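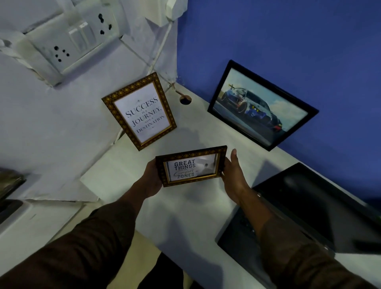

Vandmont Athletic Signs Lider Sports Turf to Resurface Main Field

Search this site Enter keywords Go

2022-09-27
By Estrella Serrano, Club Communications

Vandmont Athletic has signed an agreement with Lider Sports Turf for the full replacement of the playing surface at Gomard Field. The work covers the main field, the perimeter run-off and both technical areas. It will begin after the final home match of the season and is scheduled to finish before preseason training.

The existing natural grass surface will be stripped and the root zone removed to the level of the gravel layer. A new sand-based root zone will be laid and graded, followed by hybrid turf in which synthetic fibers are stitched into natural grass. The irrigation lines under the north touchline will be replaced at the same time. Lines under the south touchline were renewed in May and will stay in place.

Drainage was the main item in the specification. The club's field survey recorded standing water in both penalty areas and along the north touchline after moderate rain, and 2 first-team matches were moved to the Gilani Training Center as a result. The new design adds lateral drains at closer spacing and a second outlet at the east end.

"The problem is in the lower layer, where fine material has closed up the sand," said Crescencio Varela, head of grounds at Vandmont Athletic. "Aeration gives us a few weeks of improvement and then the readings go back to where they were. The root zone has to come out."

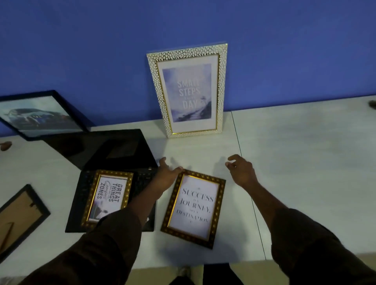 The field dimensions will not change. Goal sockets and corner flag sleeves will be reset to the same positions, and the new surface will be tested for ball roll, vertical rebound, traction and shock absorption before the league inspection. Test results will be filed with the league and kept at the club office.

Access to the west stand will be restricted while heavy equipment is on site. Up to 900 seats in the lower rows will be covered and closed. The ticket office, club store and Gate 3 will keep their normal hours. The women's team and the under-19 team will train at the Gilani Training Center for the length of the project, and revised session times will be sent to players and parents by the team managers.

Lider Sports Turf will maintain the surface jointly with the club's own ground staff for the first season. Yareli Gallegos will manage the project for the contractor. Baltazar Hinojosa, director of operations, will manage it for the club.

"The schedule allows nine days for weather delay," Hinojosa said. "If we use all of them, the first preseason match will be played away from home. The opponent has agreed to that in writing."

Season ticket holders in the affected rows will be contacted by email with a temporary seat assignment.

Media contact: Ximena Contreras, Vandmont Athletic press office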